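Speaker notes: Keeping a Family Recipe Box Alive
Wiltthorpe Library evening talks, October, 7:00 p.m. start

Wait for the folks at the back to get their coffee. Say good evening, thank the library for the room, and tell them I'm happy to take questions as we go, since I always forget the ones people save for the end!

Start with my grandmother's box. Green tin, dented on one corner, 617 cards in it when I finally sat down and went through them at my kitchen table (it took most of a winter, and I gained a little weight, but we won't dwell on that). Some were in her handwriting, some in her sister's, and a good many had been clipped from the backs of flour bags and glued down with something that has turned the color of strong tea.

Read the plum cake card out loud, slowly. "Butter, as for the other cake. Flour until right. Bake in Cusard pan." Let them laugh. Then explain that it took me years to work out what "the other cake" was, and that Cusard was the neighbor who lent her the pan. The pan went back to the Cusards sometime before my mother was married, and I've been guessing at the size ever since.

Go from there into the main point for tonight: a card was written for somebody who already knew how to make the dish. My grandmother didn't need to be told how long to knead. She needed reminding that it was two eggs and that the oven ran hot. So when we copy these cards out for our children, we have to put back everything she left out, and the only way I know to do that is to cook the thing and write as you go.

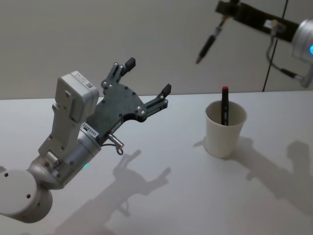

Fuseini Atinga wrote to me after I gave this talk in Flenuris and disagreed, very kindly. He said to leave the card exactly as it is, mistakes and all, and to put your own notes on a second card behind it. His aunt's groundnut soup says "pepper, plenty," and once he'd changed that to a number of spoons it didn't sound like her anymore. I've thought about that letter a great deal and I've come around to his way of doing it, so tonight you're getting the two-card version.

Pass around the pair for Kpodo bread here. (Kpodo is what we called it at home, and I have never found anyone outside the family who calls it that, so if you have, please come and find me afterward.) Front card is hers, five lines long. Back card is mine, and it runs to 13 steps, with the pan size, the oven setting, and what the dough ought to feel like when you press it with your thumb.

Mention pencil. I like pencil for the back card. You'll change your mind about the salt.
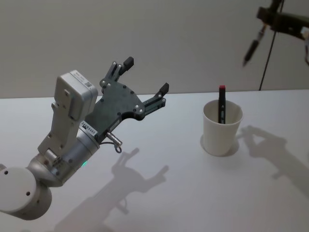
Next, the cards you can't read. Hold one up to a window in the morning before you give up on it, because faded ink often shows better with light coming through. Ask the oldest person in the family, and ask them while they're cooking if you can. My uncle couldn't tell me a thing about the dumplings over the telephone, but put him in front of a pot and he talked for an hour.

Storage, keep this short. Cool closet, away from the stove, plain envelopes for the brittle ones. Make copies and give them to at least one relative who lives in another house. My cousin has typed up the whole lot and her file comes to 790 pages with the notes, so she has earned first pick of the tins.

Break for plum cake. Napkins are in the blue bag. Remind them there are walnuts in it.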